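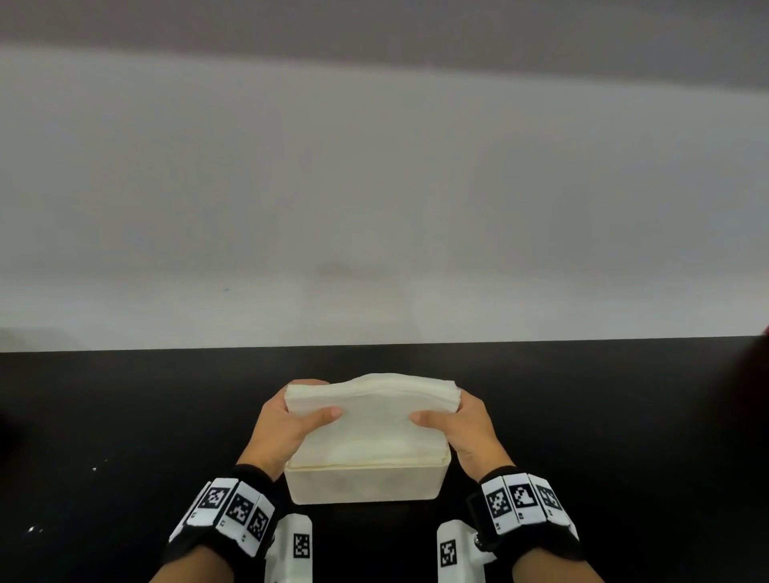

Tips for the napkin feeder: loading, cleaning and small repairs

Workshop tips, Clokport page
Last changed Friday, February 21, 2020

Our packing cell has one small robot arm, a Votell, and one feeder tray with paper napkins. The arm takes the top napkin with a suction cup and lays it in the lunch box. Almost all stops we had in January came from the tray and the paper. The arm itself was at fault only once. I collected the tips below from the notebook beside the cell, and I tried to put them in the order in which you will need them.

Before you load

Press pause on the panel and wait until the arm is in its rest position. Close the air valve too. With the valve open the cup can still pull at the paper when your fingers are near it.

Keep the napkins in the same room as the cell for one night before use. Paper from the cold store is a little damp and the sheets stick together.

Loading the tray

Take the stack at both ends, thumbs in front and the other fingers behind. Bend it gently one way and then the other, so air comes between the sheets. Do this also with a pack that was just opened. New packs are the worst, the knife at the factory presses the edges together.

Knock the long side of the stack on the table two or three times. When the top edge makes a hump in the middle, the stack is too thick for your hands. Divide it and knock each half alone.

Lower the stack into the tray straight, without pushing. A stack that needs force will spring up again later and the cup will meet it too early.

Full load for our tray is 390 napkins of the thin kind. We tried 405 and it runs, but the first ones are often taken in pairs. Of the thick kind you must find your own number, it depends on the supplier. The ones from Thepsuriya are softer and sink more under their own weight.

All folded sides must look in the same direction. If one part of the stack is turned, the arm takes the open side and the napkin unfolds in the air — it is nice to see, but the box behind it is then lost.

When it takes two at once

Try these in this order, and change only one thing at a time:
Bend the stack again, as described before.
Lower the vacuum by one step on the regulator.
Look at the brush at the tray exit. The hairs should touch the napkin edge lightly. If they are bent flat, turn the brush around or put a new one.
Slow down the first part of the lift. We use 2 seconds from the touch until the napkin is free of the tray. It feels long when you stand beside it, but the cell was not slower at the end of the day.

When it takes none

Put a clean fingertip on the suction cup. It should feel soft and a little sticky, like a new eraser. A hard or shiny cup must be changed. Ours last up to 26 days with daily work.

Look also in the small filter behind the cup. Paper dust makes a gray felt there. Take it out with tweezers, do not blow it out with the air gun, for then the dust goes into the valve. I did this in my first week and the valve had to be opened on the bench.

Cleaning

Every evening: empty the tray and wipe it with a dry cloth. Water leaves the bottom sheets wavy next morning.
Every week: wipe the cup with warm water and a drop of dish soap, let it dry on a towel, and mount it again by hand. No pliers.
Every month: check the four screws of the tray plate. If you had to loosen them, the pick position must be taught again, also when it looks the same to your eye.

Teaching the position again

Load only a thin layer, so that you can see the bottom. Move the arm down in the smallest steps until the cup just bends at its edge. Save the point, go up, come down again at slow speed and compare. The Poltberg handbook says to do it with an empty tray, but with us the cup then always ended too deep.

Write the date and the new height in the notebook. The old height stays readable, please, with one line through it.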